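Ticket 1102, Trusby wiki: item pages showing the wrong drop rates

Hey, Jhosep Zapata again! So I cleared the cache and the Costa armor pages look fine now, but the Alasano Ruins chest table still says 151 gold when the game gives you 279 (I opened it twice on two saves). I tried editing the infobox too and it just snaps back after I hit save. Very annoying, ha.
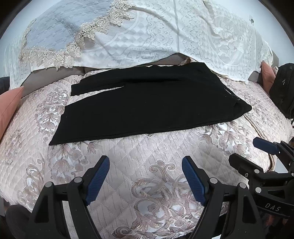 Does the boss table pull from the same template?
It has its own one, so the Fleltamton boss pages can be edited as usual.

Leaving this open till the template gets unlocked.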